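Kinsella sim cell: setup notes
Maintainer: Treasa Conneely
Last checked: 2018-07-04

One simulated arm beside a marble-topped table, in a brick room with a tiled floor. The render camera looks down at the table at an angle. Load the room first, then the arm, then the plate and block. Episodes are capped at 501 steps, with 15 warm-up steps before logging starts.
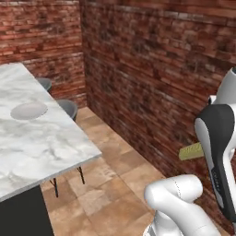 Kinsella cell, render camera. Plate on the table, green block by the gripper.

If the arm drifts at rest, reload the joint file — do not edit the gains by hand. Colm Lynch keeps the working copy in the Udness folder. Raise the solver limit to 3000 only when checking contacts, and put it back afterwards.

Known fault: stool collision meshes load late on a cold start. Restart the scene once.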